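May 13, 2024

Natural dye trials, madder again. Best colour so far! The second pot gave a proper brick red on the wool, none of that sad salmon we had in November. Same roots, same scale, but I kept the heat down and let the skeins sit overnight with the lid on. Mylene thinks it's the water (she used the Orakzai tank this time, much harder than the tap) and I reckon she could be right, so next round gets one pot of each.

Recipe as done: 80 g ground root to 80 g wool, alum mordant, pot held under 60 degrees for 2 hours. Stirred whenever I walked past.

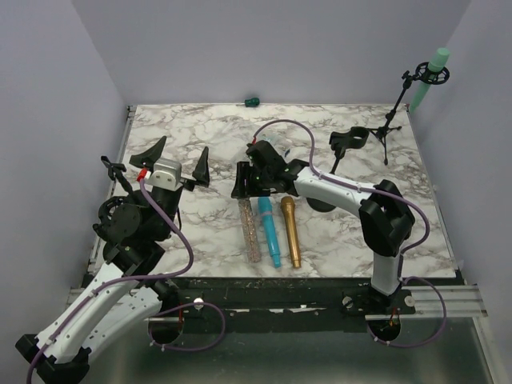

Cotton is still being difficult. It came out patchy even after the soy milk soak, darker along the folds. Zubaida says to dilute the milk a lot more and dry the cloth flat between coats, so I've cut 40 cm squares for that and labelled them in pencil. Marker bled last time – lesson learned.

Spent bath looked too good to tip out, so I threw in a bit of silk scrap and got a gorgeous soft peach. Love it. Would happily do a whole scarf in that.

To do: iron dip on half of the red skeins, see how brown it goes. Light test strips in the north window, cover one end with foil. Ask Rizwan M. if he still has the weld seed from Wotberg. Need more alum, some 30 g left in the jar.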